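**Lining the back of a cabinet: paper or painted panels?**

**marlpit_01** | 30 November 2018

We moved into a rental in Clinville in April and the landlord is fine with changes as long as they come out again. I want to line the inside of a tall shelving unit with something floral. My choices are peel-and-stick paper or thin panels I paint myself and set in place. The unit takes four panels plus the top. Has anyone done both?

**oxbowkate**

Paper. I did a hutch in an afternoon. Wipe the surface with rubbing alcohol first and let it dry overnight. Start at the top and pull the backing off a few inches at a time. If you get a bubble, prick it with a pin.

Painting five pieces by hand will take you all winter.

**tilthammer**

I disagree on paper for a rental. I took some down after two years at my old place in Flodley and it pulled the finish off with it. The landlord kept part of the deposit. Panels lift out and go with you.

I use thin white board, cut an eighth of an inch short on each side so it doesn't bow in the summer. Two coats of primer, sand lightly between them, then draw the stems in pencil and paint over. Leave the ground white. Colored grounds look heavy once there are shelves in front of them.
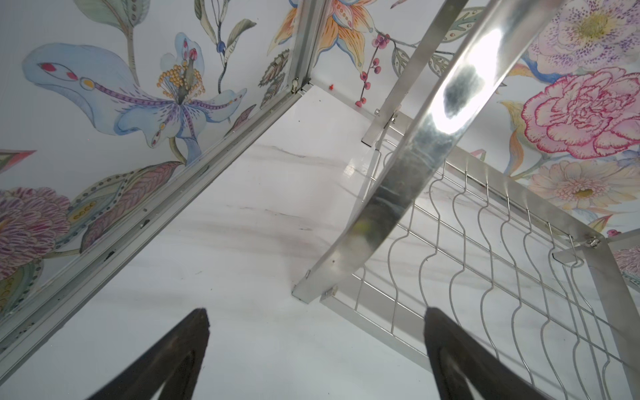
For the leaves I use one green straight from the tube and the same green cut with a little gray. Stems first, then leaves, then flowers. If you do the flowers first you end up steering everything around them and it looks stiff. Seal with a matte water-based varnish. Gloss shows every brush mark.

**oxbowkate**

Your paper was probably the cheap kind. Mine came off clean with a hair dryer on low.

**tilthammer**

It was not cheap. It was 128 dollars for the rolls, and I used a hair dryer too.

**renfro_b**

It depends on what is underneath. Bare wood and old varnish will both lose to adhesive. Factory melamine is usually fine. OP, what is your unit made of?

**marlpit_01**

Painted wood, I think. There is a chip near the bottom and I can see an older color under it.

**renfro_b**

Then I wouldn't stick anything to it. Go with panels and hold them with small dabs of removable putty.

**marlpit_01**

OK, panels. Is 220 grit right for sanding between coats?

**tilthammer**

220 is fine. Wipe the dust off with a damp cloth before the next coat.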